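Keeping a plain painted wall clean

Pale walls show every mark, and most of them come off without repainting. Dust first. A dry microfibre cloth over a broom head does a whole wall in a few minutes, working from the ceiling down. If you wet a dusty wall you will get grey streaks.

For general grime, put a small squirt of washing-up liquid in a bucket of warm water. Wring the sponge out hard. Wash from the bottom up, as drips running over dry dirty paint leave lines, then rinse with clean water and pat dry with an old towel.

Matt emulsion marks easily, so test behind a door before you start. Leave new paint at least a month. I painted the back room in January and did not wash it until spring.

Greasy patches: dab with neat washing-up liquid, leave for 11 minutes, wipe off.

Pencil: a soft white rubber.

Small scuffs: a barely damp melamine sponge, used lightly. Press too hard and you polish the paint, and the shiny patch will not come out.

Keep a jam jar of leftover paint for touching in, with the colour name and date on the lid.

Vinzenz Ruchti, updated 02/06/2022
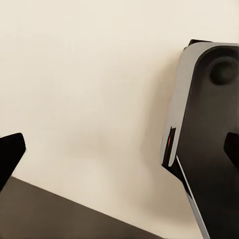
A plain cream wall with a dark brownish-grey surface below.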